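Blocks in a Bin: The Gallery Page

5 min read

I've been promising a gallery page for ages, and I finally sat down and made one! If you've been following along you know I have a soft spot for plain things: blocks, bins, crates, trays, anything that stacks or holds something that stacks. My shelf project, Ayaaba, started with one box of blocks from a closing-down sale at Trirnadov, and it has taken over most of a room since then (and a bit of the hallway, sorry, hallway).

A few words about the bin before we get to it. I'd been keeping everything in cardboard, and cardboard gives up on you. The bottoms sag, the flaps come off, and one day you pick up a box and everything inside it lands on your feet. So I went looking for metal. I wanted it big, open at the top, no lid to lose, no wheels, no clever dividers. I looked at 154 listings, which is a ridiculous number of listings to look at for a bin, and I'd still recommend it as a way to spend a rainy evening.

New metal bins are lovely and shiny and I didn't want one. I like the floor of a bin to look as if it has had things set down in it a few thousand times. Scuffs don't bother me at all. If you buy a shiny one you'll spend the first month wincing at every mark, and then you'll stop wincing, and you could have just started there.

Then there's the color question. The full Ayaaba set comes to 688 blocks, and for a long time I kept every color apart like they'd had a falling out. These days I'm much more relaxed. Dark green and brick red look so good together (old schoolhouse colors, I always think) that I let them share. 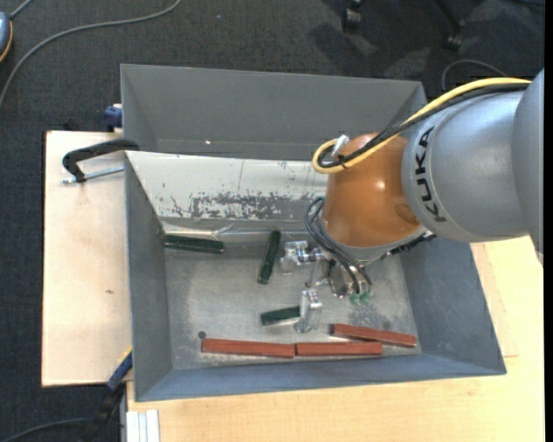
One reader wrote in after my last post to say I should quit mixing colors, because she'd tried it with her own set and spent a whole weekend picking the greens back out. She swears by one color per container and a strip of tape on the side with the name written on it. Fair enough! I can see it working for a really big set, and I'll admit the tape idea has been stolen already.

Dark green and brick red, sharing the gray bin. I love the two reds lying end to end by the near wall like a little train, and the green one way off in the back corner, keeping to itself.

I do think mixing depends on how much you put in. With a handful of blocks on the floor of a big bin you can see every one of them, and sorting takes no time. Fill the same bin to the rim and it's a different job, and that's when I'd want the reader's tape. My own rule is a loose one: if I can't see the bottom, it's time for a second bin.

A couple of you asked how I lay blocks out. Long side against the wall of the bin, first one tight into a corner, next one pushed up to its end, and carry on until you run out of wall. Then start a second row. I don't stand them on end for storage, though I know people who do, and it does save space. Mine topple if you so much as close a door.

Things I keep getting asked, all in one place:

Do I wash them? A damp cloth, then a dry one. I did the whole set in March and it took me two evenings and most of a podcast series.

Do I put a liner in the bin? I used to. I tried a felt one from Enix and it slid around, so out it came. The noise of a block going down on bare metal is half the fun, if you ask me (my downstairs neighbor may feel differently).

Where does the bin go? Mine lives up on wood, since metal on bare floor scratches and metal on carpet leaves dents you'll be looking at for years. I learned that one with a filing cabinet.

Would I sell any? No! Well, maybe the yellows. I have never warmed to the yellows.

What's next? I've got my eye on a job lot from Arnirside, 415 pieces, mixed sizes, colors "as found," and you know that means a lot of brown. I keep opening the page and closing it again. If I do go for it there'll be a second gallery, and I'll have to start being serious about labels. The crates are waiting their turn too, and I've got a stack of old bread trays I haven't shown anybody yet.

If you've got a set of your own and a way of storing it that you're happy with, write and tell me. I especially want to hear from anyone who has found a use for the very short ones that are left over at the end of every row. I've been using mine as doorstops, and there are only so many doors.

Page put up 1/28/22.

Contact | © Ayaaba, all rights reserved | Back to top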